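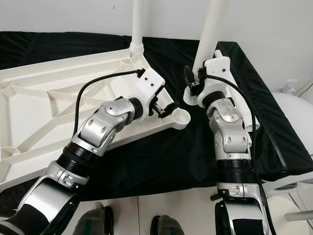 Two arms, two grippers and a white lattice frame on the table at Wultance.

I have a laundry basket at home that has been full since April, so you can guess what I was hoping for when I drove out to Peston. The pitch for this visit was that machines are getting good at chores. I wanted to meet the one that folds.

It doesn't fold yet. What the people at Wultance have it doing is much closer to shop work: putting parts together, taking them apart, moving a thing from one spot to another without knocking over the thing beside it. I was a little let down for maybe five minutes, and then I got completely hooked (I missed lunch!).

You don't notice how much your hands know until you watch a pair of arms try to work out which way round a part goes. Think about sliding a pole into a collar. You go in a bit crooked, feel it catch, wiggle, and it drops. I've done it with tent poles in the dark, holding a flashlight in my teeth. The arms have to be taught the wiggle, and the team told me they had logged 716 practice runs on that one kind of job before I showed up.

The runs I watched were slow. A gripper would creep in, stop, back off a hair, creep in again, and I'd catch myself leaning to one side like you do when you're watching somebody else bowl. Eight tries in a row went fine. Then came one where the part went in at a bad angle and everything just sat there, stuck, until one of the engineers reached over and reset it. She said the trouble is hardly ever the grabbing. It's knowing that you've grabbed it wrong.

I like the grippers, by the way. They're white and boxy and 3D-printed, with little black pads at the tips, and when one breaks the shop prints another. I wish my dishwasher worked that way.

So, chores. I asked everybody the same question, which was when can I have one, and I got a different answer each time. The most cheerful guess came from Tsikata, the company that writes the training software, where they talk about a machine that can clear a dinner table once it has practiced in 500 different kitchens. The folks at Zudeo, who sell to small factories, wouldn't touch kitchens at all. Their customers have one bench, one light overhead and the same 100 parts every day, and even there a person stays close by.

That sounds right to me. My kitchen has a drawer that only opens if you lift it, and a dog. I'd bet on the factory bench first, by a good many years, and on my laundry somewhere near the end of the line.

I went home and folded it myself. It took most of a movie, and there's still one sock I can't match.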